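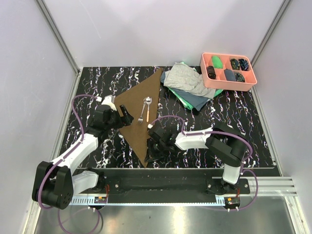
Folding and Sorting in a Shared Student House: A Small Study of Household Order

Project report, August 2020
Eskil Amundsen and Kjell Björklund

1. Background

Our project started from a simple complaint. In the house on Prokby Road where we both live, four people share one laundry cupboard and one set of kitchen drawers. Every week someone was looking for socks, and every week someone took out a clean shirt which had become creased under other things. We wanted to know if a different way of folding and storing could make a difference that can be measured, and not only felt.

The topic may look small for a course project. We chose it because the method could be done properly in the time we had, and because all the material was already at home. Our supervisor also asked us to include one task from the kitchen, so that the report would not be only about clothes. For this we took the laying of cutlery on a mat.

2. Questions

We worked with two questions.

Does rolling small items and putting them in a divided tray reduce the time to find a particular item, compared with keeping them loose in a drawer?

Does a fixed place for fork and spoon on the mat make the setting of a table faster for a person who has not done it in that house before?

We had a third question about towels, but we dropped it in the second week. The towels in the house are of very different sizes and we could not make a fair comparison.

3. Material

The clothing was ordinary: socks, other small items which can be rolled, and some larger garments that were folded flat and stacked. We tried to keep a mix of colours, because a drawer with only black socks is a different problem from a drawer with green, grey and patterned ones. The lighter garments we usually placed on the top of the stack. It began as a habit of Kjell and we kept it as a rule, so that the stack would be the same each time.

For the small items we used a plastic organizer tray in salmon pink, divided into compartments. The compartments are not large, and two rolls in one compartment was the most we used. The tray stood in the back corner of the table, next to the folded stack, so the person doing the task could reach both from the same position.

For the table task we used a brown triangular mat, which feels like felt. It was laid diagonally with the narrow point away from the person. A triangular mat is not usual, and we discussed changing it. We kept it because it gives a clear direction. The fork was placed with the spoon just to its right, and the tines of the fork pointed to the front. The fork is silver and the spoon has a light orange handle, so the two pieces do not come from one set. We considered this an advantage, as a person can name them and see quickly which is which.

The table top was black with a marbled pattern in white and purple. We mention it since it had an effect on the results: dark socks are harder to see on it than we expected. More about this in section 6.

4. Method

All rolling was done in the same way. The item is laid flat, smoothed with the hand, folded once along its length, and rolled from the toe or the narrow end. Socks were rolled as a pair. We did not turn the cuff over the roll, although many people do this, because it stretches the elastic and because rolls made in this way take different shapes depending on who made them.

Flat folding followed the Dreßler method, as it is called in the handout from our course: sleeves to the back, sides to the middle, then one fold from the bottom. We found it good for shirts and less good for anything with a hood.

For the finding task, one of us read the name of an item from a card, and the other person started the clock. The clock stopped when the item was in the hand. A wrong item was put back and the clock continued to run. We recorded 343 finding trials. After we removed the ones where the card was unclear or the clock was started late, 259 remained.

For the table task we had 28 trials, all done by visitors from the Istcombe house who had not seen our kitchen before. They received one written instruction and no practice.

Times were written in a paper notebook and later typed into a spreadsheet called Clokance, which Eskil made for an earlier course. It calculates the median for each condition and marks the values that are far from the rest.

5. Results

Items in the tray were found faster than items in the loose drawer. The difference was clear for socks and for small patterned items, and it was there for both of us. For plain dark items it was smaller, and in a few sessions it disappeared completely.

Wrong items were also less frequent with the tray. In the drawer the typical mistake was to take one sock from a pair and leave the other behind. With rolled pairs this can not happen, so a part of the improvement comes from the rolling and not from the tray itself. We should have tested rolled pairs in the loose drawer as a separate condition, and we did not.

In the table task the visitors were faster when the mat was already lying in its place. Placing the mat took a large share of the total time. Several of them turned it around once or twice before they decided where the point should go — the instruction said "away from you", but it seems this was not clear enough for everybody.

6. Discussion

The weakest part of our work is the colour of things. A navy roll beside a black one is difficult to separate in evening light, and the tray does not help if the person must still look into each compartment. Keeping always the same colour in the same compartment would probably help, but then one is testing memory more than storage.

We also underestimated the folded stack. It looks neat from the front, but to take something from the lower layers you must lift or pull, and after this the edges come out on the sides. In November, when heavier clothes are in use, we expect the stack to be less stable. Standing the garments on their folded edge could be a better solution, and we would like to test it if the project is continued.

Finally, both of us knew the purpose of the study. It is possible that we worked a little faster with the tray because we liked it. The visitors did only the table task, so they can not correct for this.

7. Division of work

Kjell prepared the clothing and the cards and wrote sections 3 and 4. Eskil did the timing and the spreadsheet and wrote sections 5 and 6. The other parts were written together. The notebook and the typed data are kept at Prokby Road and can be borrowed by other students in the course.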